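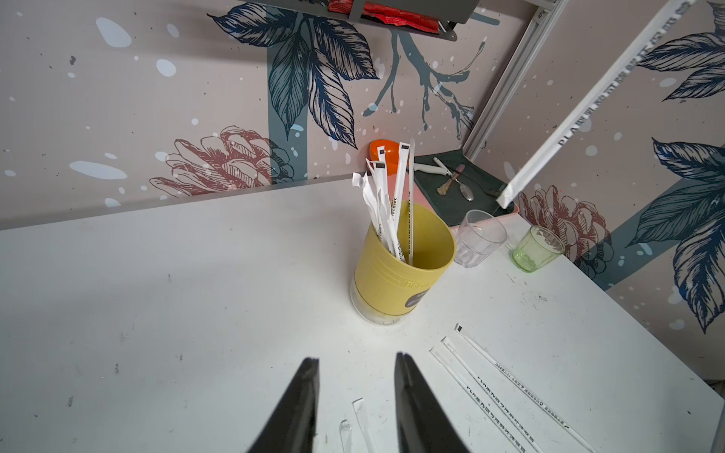
*Wrapped straws in a yellow container.*

Sun 2 June

I have been drinking milkshakes at Trulinis for years and it took me until this spring to ask Nassoro Bakilana if I could sit down with him and a notebook. He said yes right away, then put me off twice (a freezer problem, then a cousin's wedding), and when we finally got going he wanted to talk about ice cream temperature before I had the cap off my pen.

"People think a shake is milk with ice cream in it," he told me. "It's ice cream with a little milk in it. You want the ice cream soft at the edges and still hard in the middle. If it's soft all the way through you've made a glass of sweet milk and you should be ashamed."

I said I'd made that exact drink at home the night before. He was kind about it, sort of.

Nassoro didn't set out to run a milkshake counter. He came to Andcombe to take a bookkeeping job at Kahsay, the furniture place out past the rail bridge, and he stayed there long enough to be given a parking spot with his name on it. He ate lunch at Trulinis most days. The old owner was getting tired, the lunches were getting worse, and one afternoon in November Nassoro was handed a grilled cheese with the plastic still on the cheese.

"I took it back up to the counter and she looked at it and she started laughing, and then she was crying a bit, and she said, do you want to buy this place? I said how much. I'd only gone up there to complain!"

He kept the name because the sign was already paid for. He also kept the stools, the mixer and the grill, though he dropped the hot food after a year and sold the grill to a man with a fishing camp. I remember being upset about the hot food. I may have written a letter. He remembers the letter.

"You used the word 'betrayal,'" he said.

## The shakes themselves

There are 159 flavors in the binder. That binder is a real thing, by the way, a fat blue one with a broken ring, and he writes up each flavor by hand and gives it a number. Once a flavor has a number it keeps it forever, even if he hates it now. Number 12 is tomato. He won't make number 12 for you unless you can tell him why you want it, and "just curious" doesn't count.

I asked which one sells best and he sighed and said vanilla, which I should have guessed. Then he perked up and spent a good ten minutes on number 88, burnt honey and sesame. He cooks the honey in a wide pot until it smells, in his words, "like you've made a mistake," and then he gives it one more minute.

"My sister says don't print that, people will set fire to their kitchens. So tell them to use a big pot. Honey climbs."

So: use a big pot. Honey climbs.

We got onto malt, as you do. He buys his malt powder from Truteo and is loyal to it in the way other people are loyal to a ball club. He tried to switch once to save money and three regulars noticed on the first day. One of them pushed the glass back across the counter and said, "Who did this?" He still tells that story with real pleasure, and I don't think it bothers him at all that he was the one who did it.

I wanted to know about thickness, which is the big fight in my house. My husband likes a shake he can drink without making a face. I like one that fights back. Nassoro is on my side (ha!) but only up to a point.

"If you need a spoon, order a sundae. I sell those too. A shake should be hard work for the first minute and easy after that. By the end you should be making that noise with the straw and your mother should be telling you to stop."

He has opinions on glasses, too. Tall, heavy, chilled, and never filled to the rim, with the extra brought over in the metal cup from the mixer. When I was a kid I thought the metal cup was a secret second milkshake that I was getting by accident, and I used to drink it fast in case they took it back. I told him so and he wrote it down, I have no idea what for.

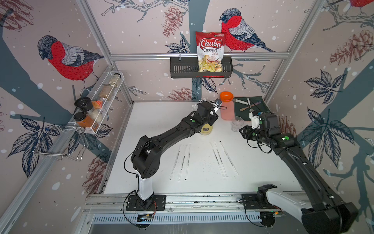 ## Money, winter and what's next

I'm nosy, so I asked if he makes a living. "In July I'm a rich man," he said. "In January I'm a bookkeeper again." He still does tax returns at the back booth through the cold months, and if you bring your paperwork in you get a small shake of your choice. I've done this. I got number 41, pear and ginger, and a refund.

He tried opening late on winter weekends and gave it up. He tried delivering, too, and says the less said about that the better, then told me all of it, including the part with the snowbank and the 100 shakes for a school dance.

What he'd like next is a second mixer, and somebody to teach. His nephew helped out last summer and has the right hands for it but keeps the radio too loud. "He listens to the mixer when I tell him to," Nassoro said. "The sound drops when it's ready. You hear it go low, you stop." He did the sound for me, high and then low, twice, and a woman at the next booth turned around to look.

Trulinis is open from eleven, closed Mondays. Ask for the binder, and wash your hands first, he's particular about the pages.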